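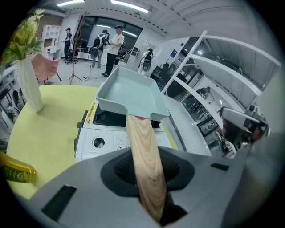

Fig. 1. Dustpan with a wood-grain handle, over the round table.

Handout 2: Clearing a tabletop

Okay, last time we did floors and I went on far too long about corners, so I'm keeping tables short! You'll want your Mansour reader open at the chapter on small surfaces (Gheorghița Iordache has the spare copies if yours went missing).

My first rule is to work high to low. Flowers and leaves come before the tabletop, even artificial ones, maybe especially artificial ones, they hold dust like you wouldn't believe. A ribbed vase like the white one in Fig. 1 needs a soft brush run down the grooves. A flat cloth just skips over them.

Then there's the appliance problem. Somebody always wants to wipe around a boxy thing and call it done. Please lift or slide it if you can, and if it has a warning label, read that first and keep the spray off it. I put my cleaner on the cloth, never on the machine.

Now the dustpan. Mine is a shallow tray with raised sides, pale blue-green, and I love a long handle on a table job (Gaetano Rinaldi prefers a short one and will tell you so in the practical). Keep the lip flat to the surface, brush toward yourself in short strokes, and go all the way around when the table is round.

For next time: clear one table at home, write down the order you did things in, and bring it to the Odis room by 19:00.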